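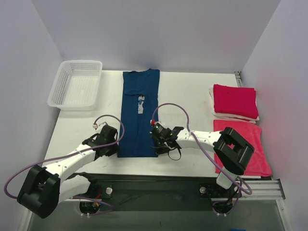 Contract Claims Reviewer, Hileck

Posted in: Construction Law & Contracts / Jobs / Fludden office

Most payment claims on building jobs are badly written. A fair number are also padded. Hileck reads them for subcontractors and small general contractors before they go out the door, and we need another reader.

If you think every change order tells the truth about why the work changed, this is the wrong job. Same if you think none of them do. We want someone who asks for the daily log first and reads the cover letter last.

What you would do
Check claims for delay, extra work and withheld retainage against the contract and the site records. Mark the parts that won't stand up. Write a plain memo, 3 pages at most, telling the client what we'd pay if we were on the other side. Clients often don't like the memo. You'd be on the call when they say so.

We use Eniseo for document storage and search. It finds files well enough. Its automatic claim summaries are another matter, and we don't send them to clients.

What we need from you
Time spent on real projects, in a site office, an estimating department or a law firm's construction group. A law degree is fine but gets you no extra points. You should be able to read a schedule and say where the float went. Certificates in dispute resolution will be read politely.

Terms
Full time in Fludden, with 20 days of paid vacation. Remote work can be discussed after your first big file. There is a yearly training allowance of $1000, which you may spend on any course you can defend to the rest of us. No bonus tied to claim size. We tried one and it made our memos worse.

The first assignment is the Diekmann file, a parking structure with a long argument over concrete deliveries and two schedules that disagree with each other.

How to apply
Send a resume and a critique, 200 words or fewer, of any standard notice clause you have worked with. Skip the cover letter. Shortlisted applicants will do a paid reading test in our office. Applications close at the end of July at 5 p.m., and we do reply to everyone, though the reply may be short.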